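Trisedico Canvass Manager: Field Office Guide
Section 8. Setting Up a Phone Bank for Early Voting

Complete Section 7 (importing the voter file) before starting this section. You need an account with the Organizer role. Accounts with the Caller role can open a call list but cannot create one.

8.1 Create the call list

1. Sign in and select the campaign from the menu at the top left.
2. Open Lists, then New Call List.
3. Enter a list name. Use the district name followed by the language of the script, for example "Storow Spanish". Names longer than 132 characters are rejected.
4. Under Universe, select the precincts to be called.
5. Under Exclude, check "Ballot returned" and "Do not call". Both boxes are clear by default.
6. Select Build. The list is locked while it builds.

Note: A voter with no phone number on file is left out of the list and appears in the Missing Contact report.

Caution: Do not rebuild a list while callers are signed in to it. Responses entered during a rebuild are lost and cannot be restored from the activity log.

8.2 Attach a script

1. Open the list and select Script.
2. Choose a saved script or paste a new one. Each script must contain a greeting, a support question and a closing.
3. Assign a response code to every answer. A script with an uncoded answer can be saved but not published.
4. Add the "Paid for by" line required in your state. The software does not check its wording.
5. Select Publish.

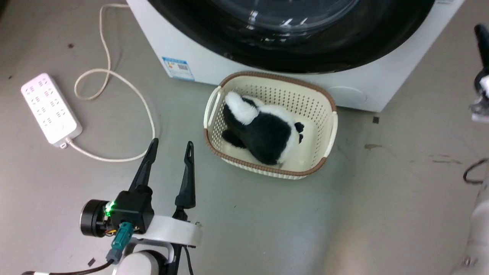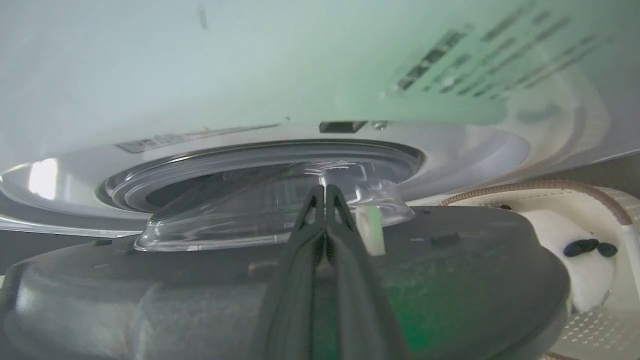 By Krisztina Veres, Field Documentation
Reviewed by Chiharu Uchida
Updated 25 December 2021

8.3 Assign callers

1. Open Callers and select Add.
2. Enter each caller's email address, one per line, up to 11 per batch.
3. Set the language for each caller. Callers are matched only to lists in their language.
4. Set the calling hours. Hours follow the time zone of the voter's address, not that of the office.
5. Select Send Invitations. An invitation expires after 10 days.

Note: If a caller reports an empty queue, check the language setting first, then the calling hours.

8.4 Test the list

1. Sign in with a Caller account.
2. Select Practice Mode. Practice calls are not dialed and are not counted in reports.
3. Read through the script and enter one response for each code.
4. Sign out, return to the Organizer account and open Reports, then Practice.
5. Confirm that every code appears. If a code is missing, repeat 8.2, step 3.

8.5 Close the list

Close the list when the polls close. Open the list, select Status, then Closed. Export the results before archiving. Archived lists keep their totals but drop individual responses.

For offices that use the Mistel dialer, continue with Section 9. Offices that dial by hand can go to Section 10.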